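Início | Fóruns | Policial e Suspense | Lançamentos | Regras | Entrar

Este site utiliza cookies para melhorar a sua experiência de leitura. Ao continuar, aceita a nossa política. Aceitar | Configurar

Fóruns > Policial e Suspense > Leituras do momento

Tópico: "Skostavbridge", de Mirjam Koller (SEM SPOILERS depois do capítulo 21, por favor!)

leitora_do_cais escreveu:
Gente, preciso falar deste livro com alguém. Comecei ontem à noite a pensar que lia umas páginas antes de dormir e fui parar ao capítulo 21 com os olhos a arder. Para quem não conhece: um intérprete militar chamado Van Damme volta de uma missão que oficialmente não existiu, instala-se numa vila com uma ponte levadiça e uma base desativada, e começa a receber pelo correio as transcrições que ele próprio fez, só que com frases trocadas. Adorei essa ideia! É um thriller de espionagem em que a arma é a tradução (e a Koller sabe do que fala, nota-se em cada diálogo). Quem mais está a ler?

Tordo84 escreveu:
Eu! Vou na página 84 e já estou rendido. A cena do interrogatório em que ele traduz "talvez" por "sim" e fica a olhar para o coronel é das melhores aberturas que li nos últimos tempos. Só me custou entrar por causa das siglas. Alguém fez uma lista?

leitora_do_cais escreveu:
Há um glossário no fim, passei metade do livro sem dar por ele, ahah. Dritavon é o nome da operação, Cliltov é a aldeia onde tudo corre mal. O resto apanha-se pelo caminho.

marés_vivas escreveu:
Vou ser a voz do contra. Gostei do primeiro terço, mas aquilo depois empanca. São seis capítulos seguidos na vila, com ele a passear o cão e a desconfiar do carteiro. Num livro vendido como thriller militar eu esperava outra coisa. O Dritavon aparece em flashbacks de duas páginas e volta-se logo à ponte.

Tordo84 escreveu:
Mas é aí que está a graça, marés! O carteiro é uma personagem do caraças. E os flashbacks curtos fazem sentido, ele não consegue lembrar-se de mais do que aquilo. Se ela contasse a operação toda de seguida perdia-se o mistério de quem alterou as transcrições.

marés_vivas escreveu:
Perdia-se ou ganhava-se ritmo. Li o anterior dela numa tarde e este levou-me duas semanas. E o resgate de 2.000 dólares? Um serviço secreto inteiro a discutir uma quantia dessas durante um capítulo, não comprei.

leitora_do_cais escreveu:
Ah, mas essa parte eu defendo até ao fim! A quantia é ridícula de propósito, o Van Damme repara nisso logo e é a primeira pista de que a mensagem foi mexida. Volta lá e lê a conversa com a major outra vez, está tudo escondido na pontuação. Eu reli e dei um grito (o gato fugiu).

marés_vivas escreveu:
Hmm. Essa escapou-me, confesso. Vou reler o capítulo, mas do cão não me convencem.

papel_e_tinta escreveu:
Entro na conversa para dizer que estou a ouvir em audiolivro e recomendo imenso! O narrador faz uma voz diferente para o Van Damme quando ele está a traduzir, mais seca, quase sem respirar, e de repente percebe-se quando é ele a falar por si e quando está a falar pelos outros. Arrepiei-me toda na parte da rádio. Para quem achou a vila lenta, em áudio resulta muito melhor, ouvi esses capítulos enquanto tratava do jantar e nem dei pelo tempo.

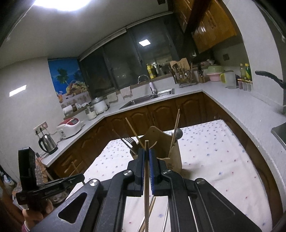 Tordo84: em áudio não se perde o efeito das cartas? No papel as frases alteradas vêm noutro tipo de letra e eu andava sempre para trás e para a frente a comparar. Tenho a margem toda riscada a lápis.

papel_e_tinta escreveu:
Perde-se um bocadinho, sim. Ele faz uma pausa antes de cada frase alterada, mas nas cartas mais compridas tive de recuar várias vezes. Acho que vou comprar o livro na mesma, só para ver essas páginas.

marés_vivas escreveu:
Fui reler a conversa com a major. Ok, leitora, tinhas razão quanto às vírgulas, está muito bem feito. Continuo a achar que lhe cortava umas cinquenta páginas. Alguém sabe se há continuação?

leitora_do_cais escreveu:
EU SABIA! Quanto à continuação, não vi nada confirmado, mas a nota final deixa a porta aberta em relação a Cliltov. Quem já acabou que abra um tópico só para o final, que eu quero discutir a última carta com toda a gente. Faltam-me quatro capítulos e vou já para o sofá!

Responder a este tópico | Contacto | Termos de utilização | Voltar ao topo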